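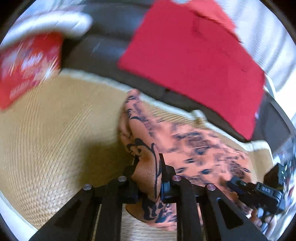 The living room station at Flirkon: hand gripper, rug and gray sofa with a red cloth over it.

Home | Visits | Workshops | About | Contact

A morning at the Flirkon open day, 24 February 2025

I have wanted for a long time to see how far the household machines have come. My sister-in-law asks me every winter if she should wait for one before she buys a new vacuum cleaner, and I never know what to answer. So when Flirkon announced an open day in their building behind the Zenport warehouses, I registered the same evening.

The visitors were divided into groups. Ours was led by Naima Tazi, an engineer who has worked there for five years. She spoke quickly but she was patient with questions, and there were many.

We began in the shop-floor hall. A fixed arm took small cartons from a belt and put them on a shelf. This work it did well. In the time we stood there it made one mistake – a carton went in with the label to the wall – and a young man turned it by hand. Mrs. Tazi told us that the cartons are all of one size, and that when a customer brought mixed sizes in December, the results were much worse. I was glad that she said it without being asked.

After that came the rooms I had come for. They have furnished them like a normal apartment, with a sofa, rugs and a kitchen. In the living room the chores are picking up, folding and putting back. The gripper there is held by a person. It is black, made of flat plates with triangular holes, and has four small metal pins on top. A hand closes around the grip and the tool goes where your own fingers would go. The machine is supposed to learn from this work later.

I was permitted to try it with a folded napkin. It is harder than it looks. Cloth has no edges where you expect them, and the first three times I pinched only air. A visitor next to me, Ismail Kamel, who owns a small laundry, lifted his napkin at once and was very proud.

According to Mrs. Tazi, each chore is repeated 235 times before they try to train anything with it. For the test they then give the machine 100 attempts. With a hard object, for example a plastic cup, she called the result "good enough to show". With a blanket on a sofa she only smiled and moved her hand from side to side. I asked if it can fold a fitted sheet. It cannot. Mr. Kamel said that half of his employees cannot either.

In the kitchen an arm from Skelton was loading a dishwasher. It put in four plates in the time that I need for a full rack, and a fork stayed on the counter. A child in our group wanted to help it and had to be held back by the sleeve.

There was tea afterwards, and a short talk by a partner company, Alaoui, about prices for renting such arms. I did not understand all of it, and the slides were too small to read from the back.

For the shop floor my impression is that the machines can already work, if everything arrives in the same form. For the home I would not wait. I have written to my sister-in-law that she should buy the vacuum cleaner.

For those who want to go: parking is on the left side of the gate, and the entrance is through the second door. Wear shoes that are easy to take off – in the apartment rooms they asked us to leave them outside.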